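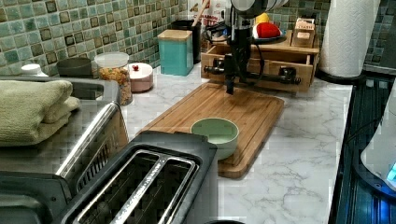
Search this site Search Advanced search

4.2 The counter beside the sink

Of all the surfaces we looked at in the Urnness kitchens, the stretch of counter next to the sink gave us the most to think about, and we hope the reader will forgive us for lingering over it. It is the part of the room where washing, cutting, toasting and drying all want to happen at once, and the people who cook there have usually worked out some arrangement of their own long before a researcher turns up with a notebook.

Figure 3. Counter beside a stainless steel sink, with a folded towel, a bamboo cutting board set at an angle, an empty green bowl and a black toaster.

We were especially taken with the cutting board. In Figure 3 it lies diagonally on the marble, and the toaster overlaps one of its corners. Dumitrescu's older guide to kitchen layout would have us square every board to the counter edge, and on paper that does save room. Our cooks, bless them, paid very little attention to such advice - they turned the board whichever way suited the arm that was doing the cutting, and many told us they had never given it a thought.

The bowl is another old friend. A bowl resting on the board, as in Figure 3, takes up cutting space, and we coded it as an "open" object, meaning one that may be waiting to be filled or waiting to be put away. Our coders disagreed over open objects more often than over anything else in the Skeketti scheme, and we spent a good many pleasant afternoons talking them through.

Things along the backsplash behaved quite differently. Jars of cereal and the like, such as the clear one with the white lid in Figure 3, were coded as "standing" objects, and in the follow-up visits in December we found most of these just where we had left them. Across some 3000 coded placements, standing objects were the easiest to agree on by a wide margin.

Towels we treated separately, following the Brellell categories of folded, hung and dropped. The one in Figure 3 is folded in thick layers and draped over the sink, so it was entered under both of the first 2 headings, a practice we return to in Section 4.3.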